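Luvthorpe Community Workshop
Hall and Bench Room Inspection – Checklist with Comments
November round
Inspected by: Saoirse Mac Carthaigh
Rooms covered: front hall, kitchen, bench room, store, back stairs, yard door

How to read this sheet
Each item is marked OK, FIX, or WATCH. FIX means the work has to be finished before the room is next booked out. WATCH means the item can stay in use and will be looked at again on the next round. Comments are under each item. Items carried over from the last round are marked (C).

1. Front hall

1.1 Entrance door closes and latches on its own – FIX
The closer is slow at the end of its travel and the latch does not catch unless the door is pushed. Adjust the latching screw first. If that makes no difference, replace the closer. Do not wedge the door open in the meantime.

1.2 Floor mat flat and inside its recess – OK
The new mat fits the recess. The old one curled at the corner nearest the notice board and has been thrown out.

1.3 Exit sign lit – OK
Lit on line power and on the test button.

1.4 Notice board glass – WATCH (C)
Small chip at the bottom left. It has not grown. The tape over it is still sound.

1.5 Coats and bags clear of the exit route – FIX
The coat rack had been moved to the wall beside the door and narrowed the way out. I moved it back. Please mark its place on the floor with tape so it stays there.

2. Kitchen

2.1 Fire blanket in place and reachable – OK
It hangs to the left of the door, away from the stove.

2.2 Range hood filter – FIX
Greasy on both sides. Soak it and wash it, or put in the spare from the store. The date card inside the cupboard door has not been filled in for two rounds. Please write on it when the filter is changed.

2.3 Hot water at the sink – OK
Comes through quickly and is not hot enough to scald. The warning sticker is still readable.

2.4 Refrigerator seal – WATCH
The lower corner of the seal is stiff. It still grips a sheet of paper all the way around.

2.5 Outlets near the sink trip on test – OK
Both tested with the button and both reset.

2.6 Cleaning products stored away from food – FIX
A bottle of drain cleaner was on the shelf with the tea and sugar. It has been moved to the locked cupboard under the stairs. Anyone who takes it out should put it back there.

3. Bench room

3.1 Work surfaces sound, with no splinters or lifted edges – OK
I ran a gloved hand along all the edges. The small bench by the window was sanded after the last round and is fine now. The clamp marks on the long bench are shallow and do not need filling.

3.2 Surfaces level and steady under load – WATCH
The long bench rocks a little when leaned on from the window side. One foot needs a shim. The others are steady.

3.3 Tabletops clear of loose items at close of day – OK
Much better than last time. Offcuts were in the bin and hand tools were back on the wall. The brown tabletop is smooth and even, with a black cable lying by each of the two white mounts and a small mug standing on it.

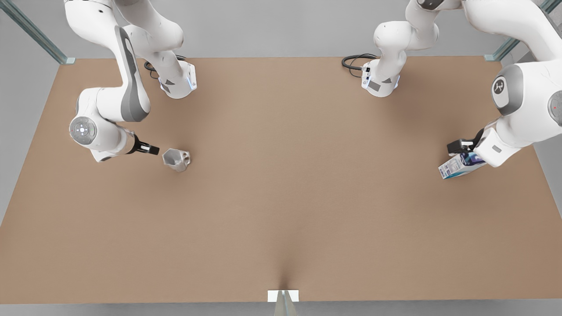 3.4 Vise jaws and handles – FIX
The handle on the second vise has lost one of its end caps and slides out when the jaws are opened. Order a cap or fit a short bolt and nut. It should not be used until then. A tag has been tied to it.

3.5 Extension cords – FIX
Two cords taken out of use. One had a cut in the jacket near the plug and the other had been joined with tape. Both have had their plugs cut off so they can't find their way back. The remaining cords are sound, but they are hung in tight loops. Coil them loosely.

3.6 Lighting over the benches – WATCH
One tube flickers for a while after it is switched on and then settles. Change it when the ladder is next out. There are spares on the top shelf in the store.

3.7 Eye protection available and clean – OK
The box by the door is full. Several pairs are scratched and hard to see through, so they were taken out and will be used for painting only.

3.8 First aid kit – FIX
Eyewash is past its date. Large adhesive bandages are down to the last few. Everything else is in date and the contents list matches. The kit was opened at some point without an entry in the book. Please write it down even if it was only a scratch.

3.9 Dust collection bag – OK
Less than half full. The collar is tight.

4. Store

4.1 Shelving fixed to the wall – OK
All brackets checked by hand. No movement.

4.2 Shelf loads within limit – FIX (C)
The limit written on the shelf label is 400 pounds per bay. I weighed the boxes in the end bay, one after another, and they came to 395. That is inside the limit but leaves no room for anything more, and the heaviest boxes were at the top. Move the boxes of floor tile down to the bottom shelf and do not add to this bay. This was raised on the last round as well.

4.3 Paint and solvents in the metal cabinet – OK
Cabinet closed and latched. One tin of varnish had a loose lid and was tapped down.

4.4 Aisle clear – FIX
Folding chairs were stacked across the aisle after the autumn sale. They belong on the cart. The cart was in the yard.

4.5 Ladder – OK
Feet, spreaders and rungs all sound. The label is faded but can be read.

5. Back stairs

5.1 Handrail firm – WATCH
There is slight play at the top bracket. The screws were tightened during the inspection and it held. Check again in a month, and if it has worked loose, the wall plug needs replacing.

5.2 Stair edges visible – FIX
The yellow strip has worn off the bottom two steps, and those are the ones people miss in the dark. There is a part roll of strip in the office drawer. Clean the steps and let them dry before sticking it down.

5.3 Light switch at both ends works – OK

5.4 Nothing stored under the stairs except in the cupboard – FIX
Two bags of old curtains. If they are wanted, they can go in the store. If they are still under there at the next round I will take them to the dump.

6. Yard door and outside

6.1 Push bar opens the door fully in one movement – OK
Tested five times from inside. It is stiffer in wet weather, so a little dry lubricant was put on the bolt.

6.2 Path clear to the gate – WATCH
Leaves are building up along the fence side and will be slippery after rain. Sweep once a week until they are all down.

6.3 Gate unlocks from inside without a key – OK

6.4 Salt bin – FIX
Nearly empty, and what is left has set hard. Break it up, throw out the lumps and refill before the first frost. The scoop is missing.

6.5 Outside light – OK
Comes on at dusk. The sensor had a cobweb over it, which has been wiped off.

General comments

The hall and kitchen are in fair shape. Most of the FIX items are small and can be done in an evening with the tools already in the building. The vise handle, the stair strip and the front door closer should be done first.

The sign-in book was not at the front desk when I arrived and was found in the kitchen. In a fire the book is what we would use to check that everybody is out, so it has to stay by the front door.

The alarm was tested at 10 a.m. with the building empty of bookings. It could be heard in every room, though it is faint in the store with the door shut. I would like to ask the alarm company if a second sounder can be fitted on that side – a price would be enough for now.

Keys: one yard gate key is still not accounted for. If you borrowed it over the summer, drop it in the office mailbox. No note needed.

When a FIX item is finished, write your initials and the date next to it on the copy pinned inside the office door. Please don't take the copy down. Items without initials will be treated as not done.

Signed: S. Mac Carthaigh
Copy to: office door, bookings folder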